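Report on the Visit to the Jarnton Handling Site

The delegation from Skodard was received at Jarnton in June by Pascal Gaillard and Soo-ah Seo. The purpose of the visit was to review how the site applies its written rules for recording household tasks with hand-held grippers, and to decide which of those rules could be taken over for the Muvari project. Safety shoes were not required. Visitors signed the equipment policy at the front desk.

The morning was given to the rule book. It is in its second edition and covers the labeling of tools, the consent of residents, the care of personal belongings and the handling of recordings. Every hand-held tool carries a number, and that number must be entered in the log before a session begins. A tool whose label can no longer be read is withdrawn until a new one has been issued. Ms. Seo stated that the site had logged 1,000 sessions under the first edition and that most of the corrections made since then concern cloth items.

Clothing is treated in a section of its own. Operators must ask before moving any garment and must keep their free hand away from the fingers of the tool while these are closing. Buttons, zippers and drawstrings are checked by hand first. Room fans are to be switched off while light fabrics are handled. A session may not exceed 220 seconds without a pause.
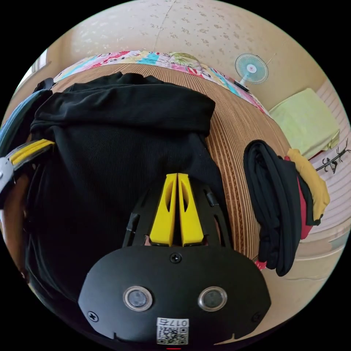
Gyu-bin Gil remarked that the limit on session length had been set for the comfort of the operator's wrist, and asked that any site adopting it keep the pause as well, as the two had been tested together.

The afternoon session dealt with records. Each log entry is checked by a second person, who may reject a recording if the tool number is missing or if private papers can be read in it. Rejected recordings are deleted within 9 days. The delegation asked whether residents are told of a deletion. At present they are told only on request, and Dong-geon Seo undertook to raise the matter at the next revision.

The delegation recommends that Muvari adopt the sections on labeling and clothing without change. The section on records should be taken over once the question of notice to residents has been settled. A copy of the second edition has been placed in the Skodard library, and comments may be sent to Kyu-ri Woo until the end of the month.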